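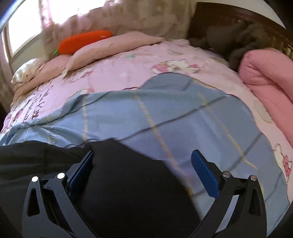 3.2 Dark garments on layered bedding

Beds were the most common folding surface in the homes we visited, ahead of tables and sofas. A bed is rarely a plain background. In the Prirska apartment a light blue plaid blanket lay over a pink duvet with a cartoon print, and the clothes were folded directly on top of both. Participants were asked to leave the bedding as they would on any Saturday morning.

Black items were treated as a separate class. Kovalchuk and Wibisono, who labeled the garments independently, disagreed on black items up to 3 times as often as on light ones, mostly over where a sleeve ended and the body began. Disagreements were settled by Negri from the garment itself.

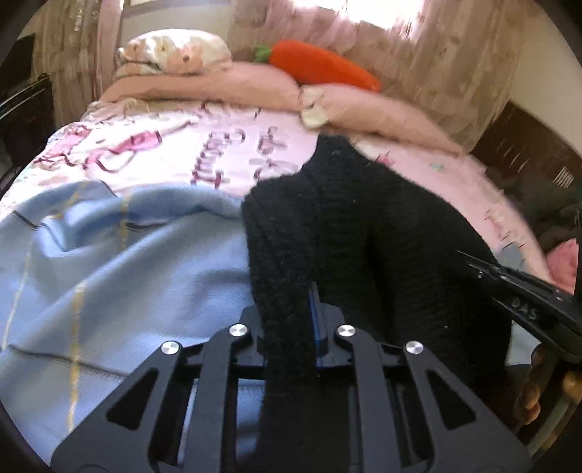 Knitwear raised a second problem. A ribbed knit spreads under its own weight, and its fuzzy outline makes the edge hard to place to within a few millimeters. We therefore recorded fold lines relative to fixed features – buttons, collar seams, cuffs – and used the outer edge only where no such feature was exposed.

Figure 2. Black garments on a bed with a blue blanket. Top: black cloth over the plaid blanket, with the pink duvet around it. Bottom: black knitted garment with a small dark button near its pointed upper portion.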